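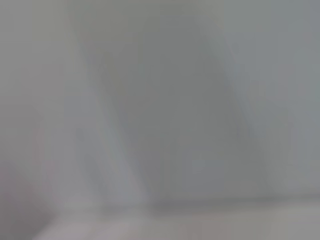

The ferry to Erar runs on a reduced timetable until August, so I planned the weekend backwards from the last return sailing. The crossing takes 3 hours from Terkell and the fare is the same in either direction. I took the 7 a.m. boat, a window seat on the left, and one bag. For most of the way the view was a dark gray with soft edges and no detail in it, fading to something lighter at the sides. The boat docked on time.

The bus to Berkar leaves from the far end of the harbor, past the fuel pumps. It takes coins only. I stayed two nights at the Bhutto guesthouse, top floor, with a heater on a timer that shuts off after 5 hours and has to be reset by hand. On Saturday I walked the coast path as far as the second gate and came back by the road. The path is well marked up to the gate. After that I would carry a paper map.

24 March 2021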